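Planificación de agarres en estanterías simuladas
Memoria de proyecto, entrega de mayo
Autores: Hubert Ostrowski y Teodor Domański

3. Entorno y planificador

El módulo de planificación, al que llamamos Kolev, recibe la pose del objeto y devuelve una trayectoria sin colisiones para el brazo. Se probó en Skemwood, el conjunto de escenas domésticas que montamos el curso pasado. Lanzamos 540 planificaciones repartidas en 12 escenas, con un límite de 16 segundos cada una.

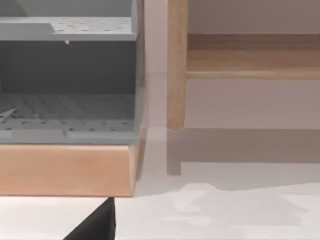 El primer problema fue la geometría de colisión. Kolev trabajaba al principio con la malla visual completa y agotaba el tiempo en muchas consultas. Los estantes grises perforados eran el peor caso, porque cada agujero pequeño añade triángulos que no influyen en la trayectoria. Los sustituimos por cajas macizas. La base de madera también pasó a ser una caja, con un margen de 12 mm en las aristas, ya que la punta del dedo negro de la pinza puede quedar muy cerca de su esquina inferior derecha.

Con la malla original fallaron 196 planificaciones; con las cajas, 16. De estas últimas, casi todas corresponden a poses situadas al fondo del estante inferior, donde la muñeca no tiene espacio para girar.

3.1 Pendiente

Falta generar las cajas de forma automática. Ahora se escriben a mano en el fichero de cada escena.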